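4.2 Adjournments and the stated reason

The Janovville docket records an adjournment whenever a criminal hearing that has been called is put off to a later sitting. The entry gives the new date, the party that asked for the delay, and a free-text field in which the clerk enters the reason. We extracted these entries from Conimer, the case management system in use at the courthouse, for all financial crime matters in the study period. The extraction returned 979 adjournments. Of these, 86 were duplicates created when two accused in one matter were docketed separately and the same order was entered against both. They were removed before coding.

The free-text field is not required by the system, and practice differs between courtrooms. A usable reason was present in 737 entries. Where the field was blank, or held only a word such as "adjourned" or "by consent," we did not try to infer the reason from later filings. Earlier work on the Ghumman files did so, and we were unable to reproduce its categories from the material available to us.

Reasons were coded under the scheme in Section 3.4. One coder worked through the full set and a second coder, who had not seen the first set of codes, worked through 200 entries drawn at random. Disagreements fell mainly between two categories: late disclosure by the prosecution and defense requests for time to review. The two are hard to separate in a short docket note. An entry reading "defense served with bank records, needs time" describes both events, and the clerk has no reason to say which mattered more to the judge. We kept the categories apart but report them together where the distinction would carry the argument.

Late or incomplete documentary disclosure was the most common reason in the coded set. The documents involved were mostly account statements, transfer instructions and company filings. Witness unavailability came second, and within that category the missing witness was more often a bank officer called to produce records than a witness to any disputed event. This matters for reform proposals. A bank officer's evidence is usually formal, and most of it could be given by certificate if the defense agreed in advance that the records were authentic. Agreements of this kind were rare in the files we read, and where they did appear they tended to be made on the morning of the hearing, after the officer had already come to court.

The Siltex matter shows the pattern in its longest form. The charges concerned payments routed through a supplier account, and the trial was adjourned repeatedly while the prosecution obtained the supplier's ledgers. Each adjournment order was short and each, read alone, was reasonable. The judge noted the concern about delay twice and did not set a final date for disclosure on either occasion. We do not suggest that the outcome would have been different with such a date. The point is limited to the docket – nothing in it would have alerted a supervising judge to the number of times the same ledgers had been given as the reason.

Two limits should be kept in mind. First, the stated reason is the clerk's summary of what was said in open court, and counsel may have several reasons for wanting more time, only one of which is spoken. Second, the docket does not record hearings that went ahead in shortened form. A sitting that opened at 10:30 a.m., heard one witness and rose before noon appears as a completed hearing, even if the rest of the day was lost for want of documents. The measure used here will therefore understate the effect of late disclosure on trial time – by how much cannot be told from docket data alone.

Section 4.3 turns to the length of each adjournment and to whether the interval granted was tied to the reason given.

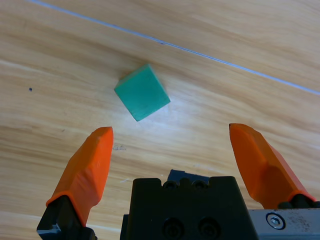
Reading time for this section: 4 minutes

Figure 3. Teal-green cube on a light wooden tabletop.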